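Technical notes: impact noise at Gilani Court

The first stage of the impact noise survey is finished. Most complaints logged since January concern footsteps, dropped objects and chairs, with very few about voices or music. The two groups need different treatment. Voices travel through the air and are reduced by mass and by sealing gaps. Footsteps start as a force on the floor, pass into the slab and come out of the ceiling below, and often out of the side walls as well.

Clunex ran a tapping machine in the corridor and in the living room of one upper-floor apartment. With the bare finish the level in the room below was 78 dB. This is a machine reading, useful for comparing one floor with another. Nobody's footsteps are that loud.

Shoes are the cheapest variable. A hard heel delivers a short, sharp impact with a lot of high-frequency content. A soft sole stretches the same impact out over a longer time and removes most of the click. The low thud of a heavy walker remains, as it depends more on body weight and on the stiffness of the slab. A shoe rack and slippers by the door will cut the first kind of noise and do little for the second.

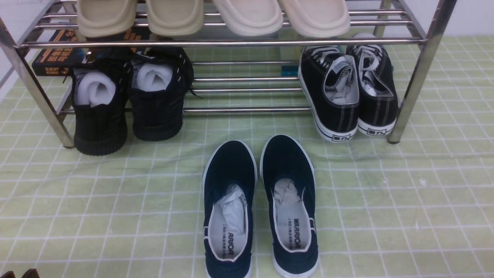 Underlay and floor finish

Residents replacing a floor should choose the underlay before the finish. Two points cause most of the failures we see.

Rigid contact at the edges. If the new floor touches the wall or a door frame, vibration bypasses the underlay. Leave the perimeter gap open and cover it with baseboard fixed to the wall only.

Wrong load rating. A soft underlay under a heavy floor compresses and stops working as a spring. Check the rated load against the weight of everything above it, including furniture.

Clunex will compare two underlays, Drestier and Clasier, on the same slab with the same finish. Readings will be taken at once and again after 30 days under load – the second set matters more. Until the results are in, we are not recommending either one.

Tile is the hardest case. It is stiff, bonds directly to whatever is under it and passes on impact with very little loss. Grout also forms a bridge if it is pushed into the gap at the wall, so that joint should be filled with flexible sealant. Rugs and mats help only where people walk on them.

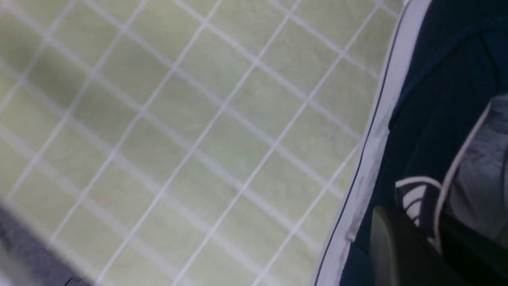 Shagufta Rizvi writes that her new floor has an underlay throughout, yet the neighbor below still hears every step in the hallway. She asks whether the slab itself could be at fault.

It could, but the edges should be checked first. Slide a thin card down behind the baseboard along the full length of the hallway. Where it stops, look for mortar or adhesive in the gap. Door thresholds are another common spot – a metal strip screwed through into the slab is enough to carry sound across. Requests for a hallway reading can be left at the office, extension 581.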